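Tornis Solver Library 

Linear, integer and constraint models in one package

Tornis takes the model you already have and finds the fastest way through it. You write your goals and limits once, in plain Python or in a spreadsheet, and the library picks a method for you. If you know which one you want, name it and Tornis will use it. We love how much time this saves on messy scheduling problems, where the first guess is so often the wrong one!

New in this release

Warm starts now work across all the integer methods. Change a few limits, hit run again, and the solver picks up from your last good answer — great for those long afternoons of "what if we move this shift?" The log is easier to read too, with the gap and the best bound on one line.

Our own test set, Meslow, has grown to 546 models, and 157 of them came from users. Keep them coming, please. The odd ones are the best.

What you get

Solver library for Windows, Linux and macOS
Python and C++ interfaces
Spreadsheet add-in
80 worked models with notes
Licenses for 10 seats

Works with

Drulmont files load directly, old format or new. Models saved in Nørgaard need the small converter, found in the tools folder.

Updated 11 Mar 2022
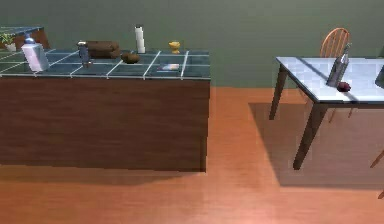
The converter runs from the command line and keeps your variable names as they were, even the very long ones. A version with a proper window and a progress bar is on the way, and we can't wait to get it out to you.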